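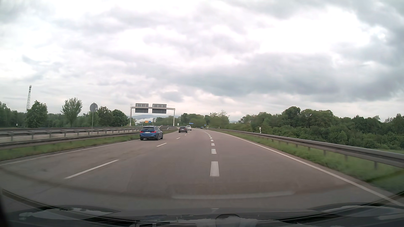
虚线的宽度也是信息:Wovia 车道图模块十月改动记录

上个月把 Wovia 里负责车道图的那一层重写了一遍,主要改三处:虚线分类、环岛入口的让行逻辑、挡风玻璃反光的掩码。代码量不大,调参和回放占了大部分时间。这里按改动顺序记一下,以后自己查起来方便。

一、细虚线和粗虚线

旧版本的标线头只输出三个类别:实线、虚线、未知。对普通路段够用,到了多车道公路就不行。左边两条车道之间是细虚线,跨过去仍然是同向的主线;主线和右侧车道之间往往是粗得多的块状虚线,这条车道后面多半要分出去。旧模型把两种都标成“虚线”,规划层看到的就是三条等价的车道,于是会在离分流点很近的地方提出一个向右的变道候选,理由是右边空。代价函数没有错,输入里缺了一个字段。

改法是在折线的每个顶点上加一个宽度估计。单帧宽度的噪声很大,远处一个块只有几个像素高,透视校正之后误差会放大。现在的做法是只取近处的块,投到地平面以后量横向宽度,再沿折线做中值滤波。远处的块只参与位置拟合,不参与宽度投票。类别由折线整体决定,不再逐段判断,否则同一条线会在细和粗之间来回跳,车道图的拓扑也跟着跳。

规划层这边,粗虚线右侧的车道默认打上“可能分流”的标签,路线不需要走出口时,进入该车道的代价乘以 3。这个系数没有什么推导,从 1.5 往上试,到 3 时回放里那类候选消失了,再往上,正常的右侧汇入场景开始变得犹豫。

顺带修了一个旧问题:外侧护栏和实线边缘线之间有草带时,可行驶区域偶尔会越过边缘线。原因是分割头把运动模糊的草判成了低置信度路面,后处理又做了一次过于积极的闭运算。闭运算的核缩小以后正常了。

二、环岛入口

这部分花的时间最长。Afiq Yeoh 写的第一版把环岛当成一个没有信号灯的路口,让行对象按“左侧来车”处理,几何上把环道近似成一段与入口垂直的直路。小环岛勉强可用,中心岛一大就出错:环道上的车在进入视野时,航向和入口方向的夹角一直在变,直线外推会把它的轨迹甩到岛外去,冲突时间算出来偏大,车就会过早起步。

现在环道用圆弧表示,圆心和半径由三个来源一起约束:让行线的位置和朝向、中心岛路缘的可见段、以及地图先验。地图缺失时只用前两个,半径的方差会放大,让行判断相应地保守。其他车辆在环道内按曲率恒定外推,离开环道的概率单独估计。

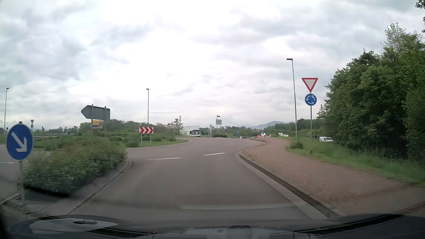 让行线本身的检测也改了。入口处的让行线由几段短白线组成,段与段之间的间隔不固定,端点还会随着视角倾斜。旧的检测器要求至少有连续的一条横线,所以经常落空。新的检测器先找入口两侧的路缘弯曲处,在两者之间开一个搜索带,带内的短线段只要方向接近就归为一组。搜索带之外的短线一律不收,对向车道的标线也就不会混进来。

标志方面做了一条简单的规则:倒三角让行标志和蓝底三箭头环岛标志装在同一根杆上时,两者互相提高置信度。标志的背面则要显式地学成一个负类。以前训练集里没有背面样本,圆形的灰色背面会被判成低置信度的限速牌,三角形的背面会被判成让行牌,凭空多出一个停车点。Danang Rahman 补标了一批背面数据,误检少了很多。背面类别现在不进规划层,但会写进日志,供地图组核对对向标志的位置。

中心岛上的灌木会挡住对面的环道。遮挡区的处理沿用以前的幽灵车方案:在可见边界上放一辆假想车,速度取环道速度的上限,随时间推进,直到该区域被看到。唯一的变化是幽灵车现在沿圆弧走。以前沿直线走,绕不到入口这边来,等于没有放。

三、反光掩码

挡风玻璃下缘的反光在阴天也很明显,浅色的椭圆形斑块和横向的淡条纹会叠在路面上。条纹与车体固定,位置基本不随车辆运动变化,所以最初的想法是直接做静态掩码。试下来不够:反光的亮度取决于前方的天空,从开阔路段进入两侧有树的路段,同一个位置的条纹强度差别很大,固定阈值要么漏,要么把真实的停止线一起盖掉。

目前的方案是静态掩码给出候选区域,区域内再比较连续 5 帧:车速高于门限时,真实标线必然沿光流方向移动,不动的判为反光。车停着的时候这个判据失效,此时冻结上一次的结果,不更新。停车期间如果云散了,掩码就是过期的,起步后要等满 5 帧才恢复。我没有找到更好的办法,先这样。

实现上有一个坑。掩码最初是在畸变校正之后应用的,而静态候选区是在原始图像上标的,两者差了一次重映射,边角处能错开不少。症状是右下角的实线边缘线时有时无,我先去查了分割头,又查了跟踪器,浪费了一个星期六。现在掩码文件头里带坐标系字段,不匹配就拒绝加载。

四、回放与回归

回放工具还是 Stenach,片段从 23 段增加到 40 段,新增的主要是环岛和林荫路。每次提交跑全量,比较三项输出:车道图拓扑、让行决策的时间序列、可行驶区域边界。拓扑要求完全一致,有差异就人工看;后两项给容差。

容差的设定有争议。Danang 主张让行决策也要求逐帧一致,我认为没有必要,提前或推后一两帧对控制没有影响,反而会让每次改模型都变成重新录基线。最后的折中是决策的先后顺序必须一致,时间戳允许浮动。

林荫路段里最难通过的是右侧边缘。主车道右边有一条宽实线,实线以外的沥青逐渐变宽,再往外才是路缘。旧逻辑按路缘算可行驶边界,车会慢慢往右漂,去找它以为的车道中心。新逻辑规定,只要实线可见且宽度稳定,车道中心就由实线决定,外侧沥青只作为应急空间保留。

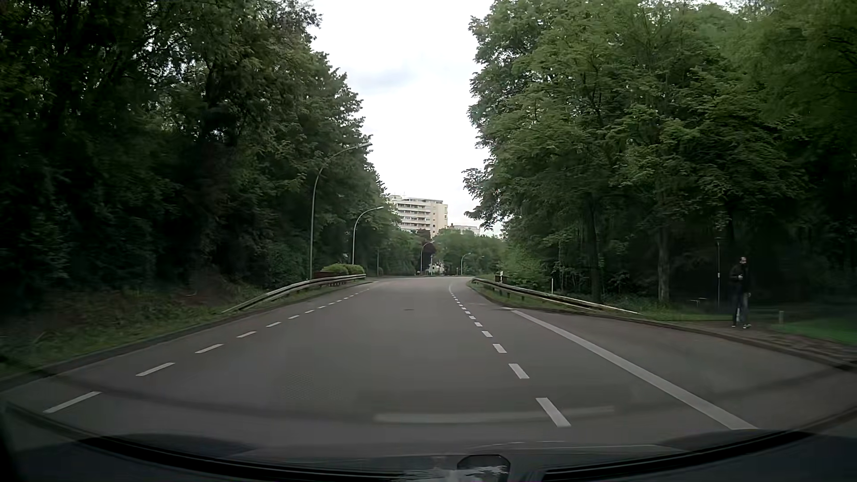
外侧那块沥青既然算应急空间,规划层什么时候可以用它?
只有在主车道内的所有制动方案都无法避免碰撞,并且外侧区域当前可见、没有行人和障碍物时才会启用,启用后车速上限同时下调。步道上有人时,即使对方没有向路面移动,紧邻他的那一段也会从应急空间里扣除。

扣除范围目前按行人位置沿道路方向前后各延伸一段固定距离,没有考虑朝向。树荫下穿深色衣服的人,检测置信度会偏低,所以这里用的门限比主车道更宽松,宁可多扣。副作用是偶尔会把路灯杆或者短桩当成人,应急空间变得断断续续,连续的可用长度不足时整段作废。

剩下没做完的:宽度估计在路面有深色污渍的地方仍然偏窄,估计是二值化的局部阈值被带偏了;环道的圆弧模型对椭圆形环岛不成立,需要换成分段曲率;反光掩码冻结期间应该输出一个过期标志给下游,接口已经留好,字段名暂定 mask_stale,下一个版本合进去。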